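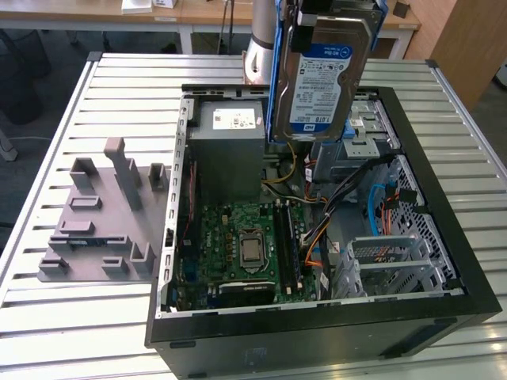
Old computers, new homes: the Wascombe repair table

If you have a tired desktop tower gathering dust under the stairs, please do think of us before you take it to the tip! Violeta Vergara and Riku Takagi have now passed on 56 machines to families and clubs in Wascombe, and the waiting list is as long as ever (a lovely problem to have, though it does keep the kettle busy). We can usually find a use for hard drives too, even fairly small ones, so do send those along with the tower.
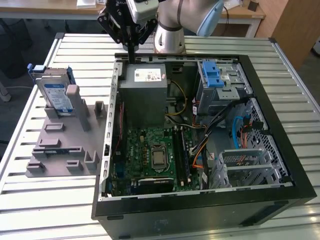 Our June evening will be all about looking inside, and beginners are very welcome. Fatemeh Amini will start with the big parts and work down to the fiddly ones, with plenty of time for questions and cake. Lay a tower on its side with the panel off, as with the black one on the slatted table, and the power supply is easy to find, a grey box up in the corner with its yellow and black wires trailing out towards the middle. From there we'll follow the cables along to the drive cage, and Kamran Ranjbar has promised to bring his box of spare screws. Doors open at 7pm, and do bring your glasses if you need them for small print.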